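Jeltton Film Society: Members' Forum
Programme and Festivals > September season

Debut features: should the jury prize keep its 100-minute limit?

Programme_Office
Members are invited to comment on the rules for the Kovenow first feature prize. At present a film may be entered if it is the director's first, runs to no more than 100 minutes and has not been shown commercially in this country. The jury has asked whether the running time rule should remain. Replies will be passed to the jury before the September meeting.

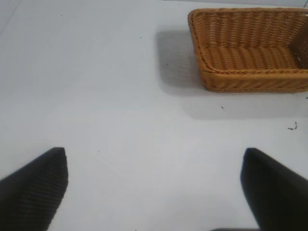
Wicker basket on a white tabletop.

Flaten_Row7
I should prefer the limit to stay. Last season's opening film, Thorlacius, was admitted under an exemption and the second screening began late as a result. Members who rely on the last bus were obliged to leave before the end.

quietreel
With respect to the previous member, the delay was caused by the introduction, which was long. Thorlacius was the strongest debut we have shown, and under the rule as written it would have been refused. A first film should be judged at the length its director chose.

Flaten_Row7
The introduction was seven minutes. I have the printed programme in front of me.

Programme_Office
May we ask members to keep to the rule itself. Three exemptions have been granted under it, all by the full jury. 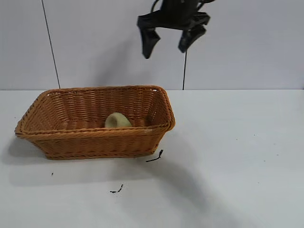
balcony_left
My concern is with how we judge direction in a debut at all. The jury notes praise camera movement and say very little about what is placed before the camera. A new director with a small budget often has one room and one object, and must decide how much to leave bare. Put a black gripper, fingers open, against a pale grey wall with its faint shadow beside it, and an audience will watch the gap between the fingers. Such choices deserve marks of their own, whatever the running time.

quietreel
I agree about the marks, although I doubt that an audience would watch for long. Restraint of that kind wears thin in a feature.

Flaten_Row7
Which is an argument for the limit.

Programme_Office
Both points have been noted. Members wishing to propose wording for the rule should post it in this thread by noon on the day of the jury meeting.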